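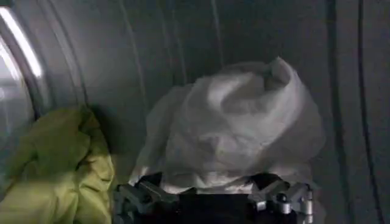
white cloth, probably a towel, grey drum, my Saturday-morning view all week long

Thread: Towels gone stiff and scratchy, what am I doing wrong?

hutarhill
OK laundry people, I need help. We moved to Nedalbridge in February and ever since then my towels feel like cardboard. Same detergent I've used for years, same towels, different house. They come off the line crunchy and they don't soak up anything, the water just sort of slides around on me. My husband says he likes them that way (he says it's "exfoliating") but he would also dry off with a doormat if I left one in the bathroom.

I wash at 40 C because our machine is an import and only shows Celsius, full cup of liquid, plus softener in the little drawer. White towels together, colored ones together. What changed??

mossybank
Water. Nedalbridge water is hard as nails, I grew up one town over and my mom fought it her whole life. Look inside your kettle, if it's crusty then so are your towels. And please quit the softener on towels! It coats the loops and that's why the water slides off you.

plainjanelaundry
Seconding the no softener thing. I'd also say a full cup of detergent is way, way too much. I use 2 tablespoons for a whole load and nobody in this house smells. What you're feeling is probably half minerals and half old soap that never got rinsed out.

gus_in_the_basement
Going to disagree on the detergent. In hard water you need MORE, not less, because the minerals tie up part of it before it gets anywhere near the dirt. Two tablespoons in soft water, sure. Two tablespoons in Nedalbridge and you're swishing your towels around in gray pond water.

plainjanelaundry
Gus, we have this argument every few months lol. I've been doing two tablespoons for 12 years.

gus_in_the_basement
And what's your water like?

plainjanelaundry
...soft. But still!

hutarhill
Kettle is SO crusty. I thought that was just an old kettle. So is it more soap or less soap? I'm going to the store after supper and I'd like to know what I'm buying.

mossybank
Do a strip wash first, then argue about soap later. Hottest water the towels can take, washing soda, a little powdered detergent, no softener, and let them sit in it for a few hours. I use the bathtub. The water will go a color you won't want to tell people about. Then run them through the machine with nothing at all in it, twice if you still see suds.

wrenandkettle
Or vinegar in the rinse. I've been pouring a half cup in the softener drawer forever and my towels are lovely. Cheap too.

gus_in_the_basement
Vinegar is hard on the rubber seals. I fix my own machines and I've replaced a few door gaskets that had gone gummy, every one of them in a vinegar house. Can't prove it but I stopped using it myself. Citric acid is easier to measure if you want something sour in there.

wrenandkettle
My washer is a Bortolotti older than my kids and the gasket is fine, so I'll take my chances! People have been using vinegar since before there were gaskets.

gus_in_the_basement
Fair enough, those old ones were built like tractors.

tallpines46
Can I put in a word for the dryer? She says they come off the LINE crunchy. Mine do too if it's a still day with no breeze. The loops dry flat and stay flat. I line dry until they're nearly there, then 12 minutes in the dryer to fluff them, and give each one a good hard snap before folding. My kids think I'm mad at the towels.

hutarhill
Oh I hadn't thought about that. At the old house it was always windy, we were up on the hill. Here the yard is fenced all the way around and nothing moves. So it could be the water AND the softener AND the yard, wonderful.

mossybank
Welcome to Nedalbridge!

plainjanelaundry
Don't overload it either. Towels need room. If you open the door and it's one solid lump of towel, that's too many. I do five bath towels and a couple of hand towels, tops, and I pull them apart before they go in the dryer. A wadded towel dries on the outside and stays damp in the middle, and then you get the smell.

lindenfold
Whatever you do don't buy the Dradex "towel reviver" stuff, I fell for it. It smelled like a hotel lobby and the towels were exactly as stiff as before. I still have most of the tub if anyone wants it.

tallpines46
I like Dradex! I mean for shirts. Never tried the towel one.

lindenfold
Well you can have mine for the price of postage.

hutarhill
UPDATE. Did the bathtub soak with the white ones only, because I got nervous about the colors. I filled the tub, put in the washing soda, went off and watched a movie, and when I came back the water was the color of weak tea with a sort of film on top. These were CLEAN towels! I had folded them and put them in the closet! I felt a bit sick about it.

Then I ran them in the machine with nothing, and there were suds anyway, so I ran them again. Line until supper, then the dryer like tallpines said. They're softer. Not hotel soft, but they bend now, and my hair was dry after one towel this morning for the first time since we moved.

mossybank
Yay! It gets better after a couple more washes. Do the colored ones in warm and keep the dark blues out of there, I learned that one with a bath mat.

gus_in_the_basement
Glad to hear it. For regular loads try powder instead of liquid, it usually has more of what you need for hard water. Start with what the box says for hard, and if you see suds in the last rinse, back off a little next time.

plainjanelaundry
"Back off a little" he says. I'm printing this out and framing it.

gus_in_the_basement
I said for hard water start with the HARD line on the box. Read it again.

wrenandkettle
Has anybody here put in a whole-house softener? We priced one and I nearly fell off my chair, but my neighbor swears by hers and says her shower door stays clear for weeks.

mossybank
My mom finally got one and cried over how soft the sheets were. She also hated the salt bags, they weigh 40 pounds each and she had to get them down the cellar stairs. So think about who's carrying.

hutarhill
No cellar here, it'd have to go in the garage. I'll ask about it when we've paid for the roof. Colored towels are going in the tub tonight, minus the blue ones, wish me luck.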